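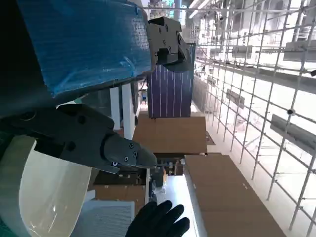 How to find out whether a robot arm can do your chores yet

By Duyên Ông

Print this page | E-mail this page

I get asked at least once a week whether a robot could unpack the boxes, fold the socks and put the fruit away, and my answer has grown so long over the years that I thought I'd better write it down. The short version is "some of it, slowly, and please don't leave the house". The long version is a test you can run yourself if you can borrow time on an arm with an ordinary two-fingered gripper. Set aside an afternoon and have a pot of tea handy, as there's a fair bit of waiting.

What you'll need

An arm with a gripper and a camera near the wrist
A table you don't mind scuffing, with a cutting mat if you have one
Something stiff and flat, something knitted, something soft and squashable
Cardboard boxes, as many as you can carry home from the shops
A notebook, a pencil and a second person

The second person matters more than you'd think. Mine is Bernd Frerichs, who spent years on a packing line at Gimura and has a much better eye than I do for when a grip is about to go wrong. One of you keeps a hand near the stop button and the other writes.

Step 1. Start with flat and stiff

Pick something thin with a clean edge. A small solar cell is a lovely test piece for shop-floor work, and a playing card or a tile will do at home. Stand it up or let it overhang a piece of cardboard so the fingers can reach an edge, then ask for one simple thing: pick it up, move it, put it down. Write down every try, even the silly ones. We did 42 in our first session last October and I'm still glad we kept the duds.

If the fingers pinch too hard on something brittle you'll hear it, so turn the force right down and work up. Stiff parts are where machines do best, and it's nice to begin with a bit of encouragement!

Step 2. Move on to knits

Now the humbling part. Take anything ribbed and stretchy (a sock, a beanie, the sleeve of an old jumper) and drop it on the table without smoothing it. Cloth never lands the same way twice, and a bunched-up cuff gives the gripper a dozen places to grab, most of them wrong. Judge the lift and the fold separately. Plenty of arms will lift a sock. Folding one so that you'd be happy to find it in your drawer is quite another matter, and I'd mark it generously if I were you.

Watch the wrist camera on a monitor while you do this. Dark fabric held up close can fill a good half of the view, and whatever is steering the arm has to make do with what's left over.
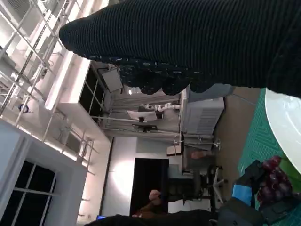 Step 3. Try some fruit

Grapes are my favourite, on a plate, still in their bunch. Ask the arm to bring the whole bunch to a second plate. Then, if you're feeling brave, ask for a single grape. Score it by what ends up on the plate and by what ends up on the floor. Bernd takes half a mark off for juice, and I think that's harsh, but we've never settled it.

Wipe the fingertips between rounds, and don't serve that fruit to anybody afterwards.

Step 4. Bring in the boxes

Put your cardboard close by and have the arm work around it. Leave a flap up, or lay one box flat against another so there's a dark gap between them. People reach past that sort of clutter all day long without a thought – arms tend to need far more room, and the back of the hand is usually what bumps first.
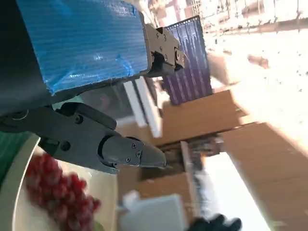 Jaws open over the table, with red grapes on a white plate to one side and cardboard taking up the other.

Step 5. Add up your notes

Give each chore two numbers, how often it worked and how long it took. Then do the same chores yourself with a kitchen timer running. I'd call a chore "ready" when I'd happily go and hang out the washing while the arm got on with it, and so far the only thing on my list that comes near is flat parts from one fixed spot to another. Knits are a long way behind. Fruit sits somewhere in the middle, depending on the ripeness and on Bernd.

Keep the notebook and repeat the lot in six months with the same objects, or as near as you can manage with grapes.

Print this page | E-mail this page

We use cookies to remember your settings and see which pages are read. By continuing to browse you agree to our use of cookies. Accept | Manage cookies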